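Print this page | E-mail this page

Chapter 6
Rules for the Work Cell

Every work cell runs on rules, and most of them are dull. They say where the table goes, where the cables go, what a person may hold, and when that person has to stop. This chapter covers the rules for cells in which people guide grippers by hand to record tasks that a robot will later be taught. The robot itself is the subject of Chapter 7.

It is easy to think that a cell with no moving arm in it needs no rules. The accident book at the Budow training shop suggests otherwise. In one year its staff wrote up 40 minor incidents in hand-guided cells. Most were trips over cables. The rest were pinched fingers, bumped heads and one cracked plate. None was serious, but each one stopped the work, and the recording in progress had to be thrown out.

Usha Shetty, who wrote the first house standard at Budow, divided her rules into those that protect the person and those that protect the record. The two groups overlap more than students expect. A cable that pulls on a gripper is a hazard to the wrist, and it also spoils the motion being recorded. We keep her division in this book, but you should read both groups before starting the exercises.

By the end of the chapter you should be able to:

- mark out a cell and check its boundary
- write a start-up checklist for two-handed work
- decide when a recording must be rejected
- fill in a stop report

A word on numbers. House standards differ, and the limits in this chapter are those used at Budow. A session there ends after 90 minutes, and an operator makes no more than 100 recordings in a shift. Your own site may set lower limits – if so, follow them.
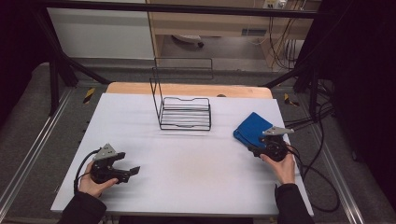

PROKATVILLE, October – Two-handed work with household items. The operator has a gripper in each hand, the right one against a folded blue cloth and the left one open above the table beside a black wire dish rack. Look at how the cables run before you go on to Section 6.1, and note the yellow-and-black markers on the floor at either side.

Bart Cuypers, who trains operators at Prokatville, asks each new group to name the rule they would check first in a cell like this one. He accepts any answer that can be tested by looking. "Be careful" fails. "No cable crosses the walkway" passes. Keep his test in mind as you read, and use it on every rule you write in Exercise 6.4.

6.1 Marking the Boundary

A boundary has to be seen from a standing position by a person whose hands are full. Start with the floor.

Print this page | E-mail this page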